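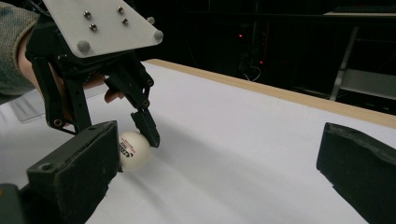

How Far Does a Table Tennis Ball Roll When It Should Be Sitting Still?

Student project report, Jullura Technical College
Last updated: June
9 shares | 2 comments

Summary

We tested whether table tennis balls from different makers stay put when they are set down on a level table and let go. A ball that is perfectly round and evenly weighted should stay where it is left. Most of ours did not, at least some of the time. We logged 3009 placements over one semester and compared the balls by brand, by wear, and by which way up the printed logo was at the start.

Background

The idea came from the practice hall, where players spin a ball on the table to check it before a match. A ball with a heavy side wobbles. The spin check is quick but it depends on who is doing it and how hard they flick. We wanted a check that did not need any spin at all, and the simplest one we could think of was to put the ball down and see if it moved.

Balls

We used three brands: Golari, Carrilho and Fleretti. All were white and the standard size. The Golari balls came new in a sealed box. The Carrilho balls were a mix of new ones and ones that had been used for practice. The Fleretti balls were all used, which we did not know when we ordered them, and this is a weak point in the comparison.

Every ball was wiped with a dry cloth and kept in an egg carton between sessions so it would not roll against the others. We first numbered them with marker, then worried that the ink would change the balance, so we went back to using labeled cups in the carton. We never found out if the ink mattered.

Table

All placements were made on the same white table in room 119. We leveled it with folded card under one leg and checked it with a spirit level in both directions at the start of each session. The table has a smooth top, and that turned out to be a problem as much as a help. A smooth top lets a small imbalance show, but it also lets a draft from the hallway show. After the first week we kept the door shut and turned off the fan.

Dust was the other problem. A single crumb under the ball will hold it in place. We wiped the table before each set and again whenever somebody had been eating near it.

Method

1. Wipe the table and check the level.
2. Take a ball from its cup and note which way the logo faces.
3. Set it down on the start mark with light contact from both sides.
4. Let go on both sides together and wait for the ball to come to rest.
5. Measure from the start mark to where the ball touches the table.
6. Write it down before touching the ball again.

Step 4 caused most of our bad readings. If one side is released before the other, the ball gets a small push and rolls toward the side that opened first. We threw out any reading where we could see this happen. There must be others where we could not see it, and those are still in the data.

Results

The new Golari balls moved least. They often settled with a short rock back and forth and stopped almost on the mark. New Carrilho balls were close behind, and for most pairs of balls we could not tell the two brands apart. Used Carrilho balls moved farther than new ones. The Fleretti balls were uneven: a few stayed as still as anything else we had, and a few rolled every time they were let go.

The logo gave us the clearest result – balls that started with the logo on the side moved more than balls that started with it on top. We had expected the weight of the ink to be too small to notice. It may be that the logo is printed in a fixed place relative to the seam, and that we were really seeing the seam. We had no way to separate the two.

Two balls were dropped from the study. One had a flat spot we could feel with a thumb, and the other was stepped on.

Problems and changes

The start mark was first made with tape, and the edge of the tape stopped some balls. We replaced it with a thin pencil dot. Readings from before the change are marked in the log and left out of the comparison.

We should have mixed the brands within each session. We ran them one brand after another, so any slow change in the table level would look like a difference between brands.

Next steps

A repeat should use only new balls from all three makers, bought together. It should also include blank balls with no logo, if a supplier can be found. We would like to run the spin check on the same balls and see if the two methods pick out the same bad ones.

The log sheets are in the blue folder on the shelf by the sink.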